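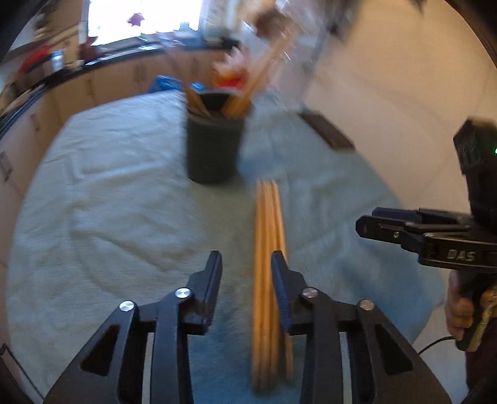
Sticks, a black cup and two hand-held grippers on the cloth-covered table, where the trouble with the left-side jaw was first noticed.

AUTOMATION | FAULTS & FIXES

The jaw that said it was closed

By Lionel Bodin

The stick count was never the problem. Everybody at Rollow kept going back to it, was it the sticks, were they too thin, was the bundle slipping. Weeks of that.

It was a screw. Or what was under a screw, more exactly, a washer that someone left out on a bench in April.

Rollow trains pick-and-place arms for kitchens and small packing rooms. People hold the grippers by hand and do the job themselves, over and over: pick up thin wooden sticks, put them in a cup, take them out, start again. The recordings go to the learning side, the arms copy what the hands did. Cheap to run, and quick. You can do it on a kitchen table, and Rollow does.

What goes into the recording is a picture and a number. The number is how far open the jaws are. And for one unit, for most of a month, the number was wrong.

Clotilde Chevalier found it. She runs the bench side at Rollow and was not looking for it. She was checking a batch for blurry clips, a boring job, she had it up on one screen while eating lunch, and she stopped on a clip where the fingers were plainly apart and the log said closed.

"I thought I'd lined the clip up wrong," she told me. "So I did it again. Then I went and got the gripper."

She put a steel gauge between the fingertips. Four millimeters of daylight. The log said zero.

How it got there

The gripper in question is a linkage type, two arms that mirror each other, pivots at the joints, soft pads on the fingertips. Squeeze the handle and the arms come together. The sensor that reads the opening isn't at the tips. It's down at the base of one arm and works out the rest from the geometry, which is fine as long as the geometry holds.

In April that unit came in for new pads. To change the pads on this model you take off the outer links. To take off the outer links you back out the pivot screws. Under each screw there's a thin washer, and on one side the washer didn't go back.

With no washer the link had play. Not much, you could wiggle it if you knew to. But each squeeze let the pivot walk a bit in its hole, and the hole got bigger, and after enough squeezes the base could reach its full travel while the finger was still hanging back.

Sensor happy. Finger not there.

On big objects it didn't matter. A cup is wide, you grab it, it's grabbed. On a thin stick four millimeters is the whole job. The people doing the recording just squeezed harder or came in at an angle, the way you do with a bad pair of scissors, and none of them wrote it down. Why would they. The stick got picked up.

3642 clips

The bad unit had recorded 3642 clips before Chevalier pulled it. Those went into the same pile as everything else and an arm was trained on the pile.

The arm went to Grurkard, a packing room that bundles wooden stirrers for cafes. It ran there on trial, nights mostly. Out of every bin it would do fine for a while and then close on a bundle, report a good grip, lift, and leave half the bundle behind. Or carry it a foot and drop it. Grurkard logged 149 drops on the first stretch and sent the list over with a short note that I've seen and can't print.

Drops are annoying. The safety matter is a different one, and it's the reason this story is in these pages at all.

The trial cell at Grurkard had a rule: if the arm is reporting a closed grip, it is carrying, and the side door stays locked. Open grip, the door can be opened. Sensible enough when the number is right. But the arm had learned from clips where closed didn't mean closed, and it had started to do a second little squeeze after the first one. Release, squeeze. For that half second the log said open. The lock let go.

An operator had the door a hand's width open when the arm swung. It passed in front of her. She was not touched. The stop button was hit by the person at the next station, time on the report is 2:40 am.

"That's the part I don't sleep on," Chevalier said. "Sticks on the floor, who cares."

What was blamed first

The sticks. Then the light, there's a big window by one of the recording tables and it blows out the view in the afternoon. Then the tablecloth, which wrinkles, and someone decided the wrinkles were confusing the model. They bought a new cloth. They bought 118 dollars' worth of blackout curtain and taped it up, then took it down again because it made the room unbearable.

Resby, who built the lock, got blamed for a week and didn't take it well. The lock did what the spec told it. The spec was the trouble: one signal, from one sensor, deciding if a door opens. Resby has since said as much in writing, and so has Rollow.

What changed

The door at Grurkard no longer listens to the grip. It opens when the arm is parked and the power to the joints is cut, full stop. That took an afternoon to wire. It could of been done on day one.

At Rollow the pivot screws now get a dab of paint across head and link after every pad change. If the line is broken, the unit goes back to the bench. There's a gauge check too, at the start of each session, fingers shut on a block of known width and the log compared. Takes less than a minute and the recording crew hates it.

The 3642 clips are out of the pile. Chevalier wanted to save some of them by correcting the number after the fact and gave up, the play got worse over time and there's no telling how fast. So they're being recorded again, sticks and cup, same job.

The arm was retrained without them and is back at Grurkard on day shift, with a person watching. Drops are down. The double squeeze still shows up once in a while and they dont yet know where it's coming from. Chevalier's guess is that a second unit has the start of the same wear. Park, the shop that does the pad changes now, has the whole set in for measuring, and she expects the results back before the next trial run.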